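Diary
Diary Entries Recipes Garden About

Diary > Winter > Herbs and remedies

Tuesday, January 12, 2021

Day four of the nettle tea and I still think it tastes like lawn – warm lawn, with honey in it! Nassoro Magesa swears by it for his knees, so I'm giving it 30 days.

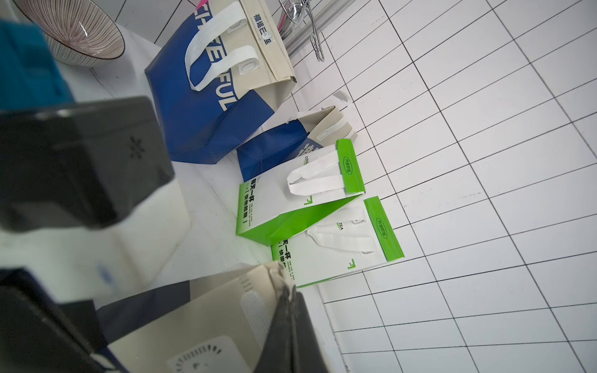

Vitamin D, again

My pharmacist in Grirkamham says 2000 IU is plenty for winter. I'd been doubling up by mistake (two bottles, different labels, silly me).

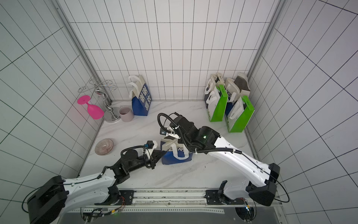

The blue bag with the white handles.

Slept better last night, maybe the chamomile, maybe the snow. 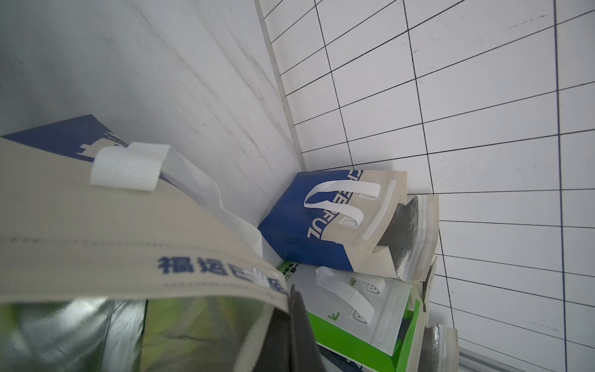
Ginger is next on my list, for the queasy mornings. I want a good knobbly kilo of it from the market, plus lemons, and a foil-lined bag like the beige-grey one would keep the frozen berries cold on the walk home. Must ask the doctor if ginger is okay with my blood pressure pills.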